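Photographing Strangers - Handout 3
Documentary Practice, evening group. Notes by Teresa Frade, Feb 13, 2020
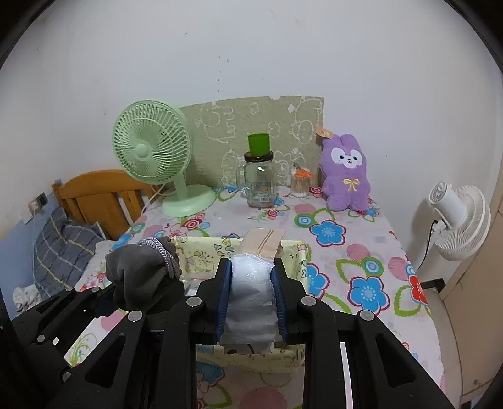
What do you say first when you walk up to a stranger with a camera?

Your name, and what you want from them, in one breath. "I'm Teresa, I'm making portraits of people on this street, could I take yours?" Then stop talking. Most beginners keep going for another minute and talk the person out of it.

These are typed up from the board plus what I remember of the discussion. Read before next session. The bit on releases will come up again in October when we hang the show.

1. Where we got to last time

Three ways of working with people you don't know:
Candid - they don't know, or find out after.
Asked - you stop them, they agree, you make the picture.
Arranged - you meet, swap numbers, come back another day.

This course is mostly about the second, with a push toward the third. Candid is a fine tradition and we looked at plenty of it in the fall, but it teaches you very little about talking to people, and talking is where this group is weak. (You said so yourselves on the forms.)

The line between them moves. Killian's picture of the man outside the tire shop began as candid, the man looked up, Killian went over, and the frame he kept is the eleventh minute of a conversation. Call it asked.

2. Picking a place

Pick one. Stay in it. One corner, one laundromat, one bus shelter. You will want to roam. Don't.

Reasons to stay put: people see you more than once. Second time they see you they nod. You also learn the light, when the sun clears the roofs, which wall bounces, where the shade ends at four o'clock.

For the assignment the places are the Trellport ferry landing, the covered market at Henare, and Rolstead Avenue between the library and the rail bridge. Sign up for one on the sheet. If you have your own place and can get there twice a week, talk to me first.

Trellport - wide open, hard light, lots of waiting. Waiting people are good to ask. Watch the boat times, you'll lose somebody mid-sentence when the gate opens.
Henare - dim, mixed color, green tubes plus daylight from the ends. Ask stallholders before you ask their customers. Do not stand in front of a stall and block trade.
Rolstead - everyone walking. Hardest of the lot. Stand where they slow down anyway, e.g. the crossing or the steps.

3. The ask

Camera visible, not at your eye. Hanging from the strap or held low at your side. If they see it already raised they feel they've been shot at and the conversation starts in a hole.

Come from the front or a bit to one side. Never from behind. Leave more space than feels natural and let them close it.

Say the thing. Short. See top of page.

They will ask what it's for. Have a true answer. "A class" is fine. "A class, and there's a small show at the end, and you might be in it" is better becuase it is the whole truth. Don't say magazine if there's no magazine.

They will ask why me. Answer with something real you noticed. The coat, the way they were standing, the dog. "You have an interesting face" - don't, everyone hears that as an insult.

If no: thank you, have a good day, move off at normal speed. No second try. No "are you sure." A no is cheap, you've lost half a minute.

Beatriz asked about keeping count of refusals. Can help at first, takes the sting out. She stopped after her second week and I'd suggest the same. It turns into a score.

4. Once they've agreed

Slow down here. Everyone speeds up. You got your yes, you panic, shoot six frames in four seconds and run.

- Set exposure before you ask. Not after. Nobody wants to watch you read a dial.
- First frame is a throwaway. They're posing for a passport.
- Talk between frames, not during. Mouths half open look bad.
- Tell them one thing to do with their hands, or give them nothing and wait. Both work. Fussing doesn't.
- Step in once. Step back once. You'll want both distances when you edit.
- Look at the background edge to edge. Pole out of the head, usual stuff.
- When it's done say it's done, and thank them by name if you've got it.

On smiling. Don't ask for it, don't ban it. August Sander's people mostly don't and we all copy that and now every student portrait looks like a tax audit. If the person is cheerful let them be cheerful.

On showing the screen. Group was split. Hélder always shows, says it earns the next ten frames. Killian never does, says they start correcting themselves and the picture goes stiff. I show at the end. Try it both ways and write down what happened.

5. Equipment, quickly

One body, one lens. 35 or 50, whichever you have. Longer than 85 and you're across the street shouting. Film people: load before you leave the house, and bring one spare roll, no more.

No flash for this one. No tripod either, except medium format, and then only at Trellport where there's room.

The lending closet has three bodies and they go out for two nights. Sign them back in with the battery charged. Please.

6. Notebook

Half the grade so don't skip. Any notebook that fits a pocket.

For each person: first name (or none if they'd rather not), time, place, frame numbers, one thing they said in their own words. Write it straight after, round the corner, standing up. By evening you will have tidied the sentence and it's ruined. What people really say has a shape to it you can't make up at a desk.

Captions come out of this notebook. A caption is not a diary entry of how you felt. Name, place, their line if it's good. We'll do a full session on captions with Hélder, bring the notebook to that.

7. Consent and releases

I am not a lawyer, these are class rules.

Verbal yes is enough to take the picture and show it in class. Signed release needed for the show, the web page, the printed zine. One form per person, first language if you can, spare copies in the folder by the door.

Under 18 - parent or guardian present and signing. No parent there, no picture. Don't argue this with me, I won't bend.

People who are drunk, very upset, or being treated by medics: put the camera away. They can't really say yes.

If someone writes later and wants out, they're out. Same day. Files off the class drive, print off the wall. Has happened twice in my time here and both times the show was fine without it.

Question from the floor: what about paying people? We don't. Give a print. A print is a real thing and they're owed it.

8. Prints back to the sitter

This is the part that makes the project and the part most people drop.

Make a 5x7 of one good frame. Go back to the place, hand it over. If you've got an address mail it, stiff card behind, write DO NOT BEND and assume it'll be bent anyway.

Going back is when the arranged picture happens. They've seen you keep your word. They introduce a cousin. Noman Lashari's Flemness series, which we looked at on the projector, is built almost wholly this way - he told us when he visited that the first portraits were the weak ones and the ones he kept came out of the return trips, in kitchens and stairwells, with the first print already taped up on the fridge. He ended up with 251 negatives and showed 30. Look at that ratio and relax a bit about your own bad frames.

Also notice in Flemness: same distance nearly all through. Eye level. No wide angle drama. He lets the rooms do the talking. And the sequence isn't by date, it goes outdoors to indoors, so you move toward people as you turn pages. Steal that if it suits your set.

9. Things that went wrong last term

Too many men over sixty. They say yes easily, they've got time, they have beards. Fine, but look at your contact sheets and see who's missing.

Everybody centered, everybody from the waist up. Vary it.

Pity. A few sets came in where every sitter looked beaten down. Ask yourself if they looked like that before you asked them to stop smiling.

Heavy black and white to rescue a dull frame. I can always tell.

Long artist statements. 150 words is the limit. "Explores" is banned, so is "liminal".

10. Assignment

12 portraits, 12 different people, one place. All asked, none candid. At least three must be return visits, print handed over. Work prints are fine for the crit, any paper, same size throughout.

Hand in:
contact sheets or full screen grabs of everything, not just picks
the 12, in order, numbered on the back in pencil
notebook
releases, clipped together, in the same order as the prints
statement

Crit will be in two halves. Trellport and Henare people first, Rolstead after the break. You don't speak for the first few minutes of your own crit, you listen to what others see. Then you can talk.

Late work gets looked at but not pinned up.

11. Reading and looking

Sander, People of the 20th Century - any volume, library has it on the oversize shelf, can't be borrowed, sit there with it.
Milton Rogovin, the Buffalo portraits. He went back to the same families over decades. Look at what stays the same in the rooms.
Lashari, Flemness - my own copy, in the office, ask.
Handout 2 again, the section on metering faces in mixed light, esp. if you signed up for Henare.

Bring next time: one contact sheet, marked up in grease pencil, and the name of your place. If you haven't asked a single stranger by then bring the contact sheet anyway and we will go out together for the first half hour and do it as a group, in pairs, one asks and one stands back and watches. Wear a coat.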